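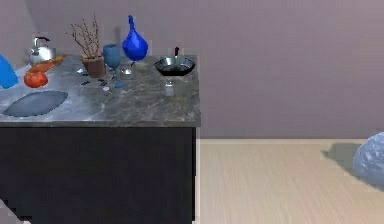

Kitchen island

A kitchen island is a freestanding cabinet or counter, set away from the walls so that people can reach it from more than one side. It grew out of the big worktable that stood in the middle of older farmhouse and manor kitchens, where bread was kneaded, beans were shelled, and a good deal of family news was passed along over the flour.

History

For a long while the worktable fell out of favor, as smaller homes pushed everything back against the walls. It came back once builders began opening the kitchen to the rest of the house, and cooks found they rather liked facing their guests while they chopped. The design writer Stefaniia Hladun has called the island "the old table with its feet boxed in," and it is hard to think of a kinder way to put it.

Materials

The base is usually a run of cabinets, painted or stained, and the top may be wood, tile, steel, or stone. Marble is much loved by bakers because it stays cool under pastry dough, though it does stain if lemon juice or wine is left sitting – a sealer helps, but it has to be renewed now and then. Wood is gentler on dishes and can be sanded when it gets scratched.

Use

Many islands hold a sink or a cooktop, which calls for plumbing or wiring under the floor. Plainer ones serve for rolling dough, homework, and breakfast.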